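Home | Projects | Kino | Checklists | Contact

Kino pre-run checklist, perception and tooling
Checked by: Benedita Magalhães, December 13, 2020

1. Stop command reaches both grippers – PASS. Lovely quick response on the new build!
2. Cables have slack at full reach – PASS. Keep the loops outside the table edge.
3. Tracker starts with both grippers over the table – PASS.

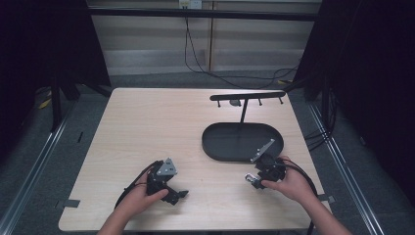

4. Left and right streams share one clock – PASS. The Ovis logger kept all 2,000 frames in step, and I'm really pleased with that.
5. Planner refuses targets below table height – PASS. Sent it 200 bad ones, it turned down 200.
6. Old calibration files cleared – FAIL. Mota still loads the one from build 458. Delete by hand for now.
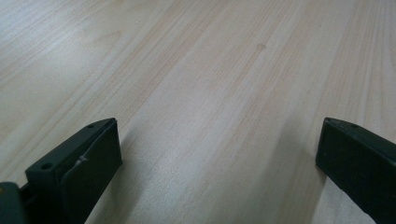 7. Table plane fit – PASS, with a comment. The new fitting code is a joy to use, but plain surfaces give it very little to hold on to. With the fingers open over bare wood it has only the grain and one faint darker spot to match, so look at the residuals before you accept the fit. There's a whitish mark on the left pad too – mask the pads first.
8. Zarnetti viewer closed before logging – PASS.

Open: item 6. Rerun 4 and 7 after the fix.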